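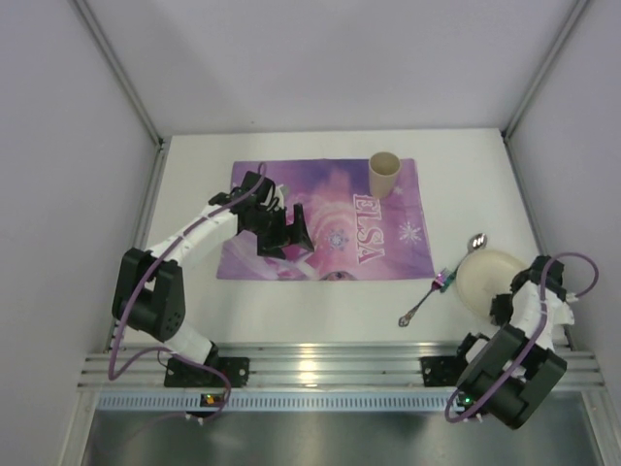

Table-setting demo, Letik open day, October

Liis Sproģis
Hello all! We're hoping to bring my niece to the Letik open day - she's six and loves anything that moves. Can children get close to the arms that set the table, and is it very crowded?

Raimonds Luik
We went last year and had such a nice time. Go before 11, it fills up after that. Little ones can stand right by the table if a grown-up holds their hand, and the staff are very patient with questions. Ours asked about 59 of them!

Killian Besson
parking is 2 streets over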